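Orçamento para célula de bin picking, o que é que me estou a esquecer?

Matilde Frade
Boa tarde a todos. Tenho de entregar até julho uma proposta de compra para uma célula pequena de recolha de peças a granel (peças em bloco, baralhadas dentro de uma caixa metálica, nada de exótico). Já tenho cotação do braço e do controlador. O resto está em folha de cálculo e com muitos buracos. O fornecedor, a Wilmont, diz que "o resto são acessórios". Não acredito muito.
Dúvidas concretas:
garra - comprar feita ou mandar fazer?
cablagem - vem com o braço ou é à parte?
percentagem para imprevistos? pus 5% e o meu chefe já torceu o nariz por ser muito
Produção prevista 300 peças por turno, por isso velocidade não é problema. Um turno só. Obrigada desde já.

trurkow_manutencao
Os 5% são pouco, o teu chefe que me desculpe. Nós metemos 9% e gastámos tudo antes da primeira peça.
Por partes. Cablagem: pergunta por escrito. Na nossa cotação vinha o cabo do controlador até à base e mais nada. Tudo o que sobe pelo braço até à garra foi à parte - cabos, suportes, mão de obra. 412 euros só em suportes e abraçadeiras, tenho a fatura aqui. Pede também um jogo de cabos de reserva logo na primeira encomenda, depois o prazo é outro e paras a célula por uma coisa parva.
Garra: se as peças são todas iguais, compra feita e manda fazer só os dedos. Sai mais barato e quando partirem (vão partir) trocas os dedos e não a garra. Orçamenta dois jogos.
Não te esqueças da formação, ninguém põe a formação no orçamento. E da vedação, se for braço grande. E da analise de risco, que é paga.

rui_b
vai para colaborativo e poupas a vedação toda

trurkow_manutencao
rui_b depende da carga e da garra, não é assim tão simples. A análise de risco paga-se na mesma.

darkport77
Concordo com o trurkow quase em tudo, menos na ordem. Antes de fechar a garra faz um ensaio barato com as peças e a caixa verdadeiras. Pede ao integrador, a Nadar fez-nos isso e descontou o valor na encomenda. Vê a tua caixa primeiro: altura das paredes, fundo, cantos. Foi aí que perdemos dinheiro, a garra era ótima e batia na parede quando a peça estava encostada. Segunda garra, segundo orçamento, reunião chata.
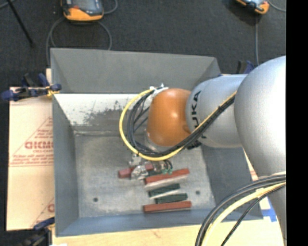 Para o ensaio não gastes em mesa nem em gabaris, a sério. Uma bancada de madeira e uns grampos chegam para segurar a caixa, e se o fundo tiver furos ou estiver riscado melhor ainda, é assim que vai estar na produção. Olha para a volta que o cabo amarelo dá ao lado do punho laranja: essa folga tem de caber na caixa e no teu orçamento, quando medires o comprimento conta com ela e não com a linha reta. Peças de duas cores dão jeito se quiseres testar a câmara. E deixa algumas encostadas à parede de propósito, como o bloco vermelho mais abaixo, quase junto à borda. Se o integrador só mostrar peças no meio pede para repetir.
Mais uma linha para a folha: horas do integrador depois da entrega. Pede preço por dia, com deslocação incluida, e fixa isso no contrato.

Matilde Frade
Muito obrigada, já acrescentei cabos de reserva, dedos e o ensaio. Vou pedir à Wilmont que discrimine a cablagem linha a linha. A caixa ainda não medi, fica para amanhã de manhã.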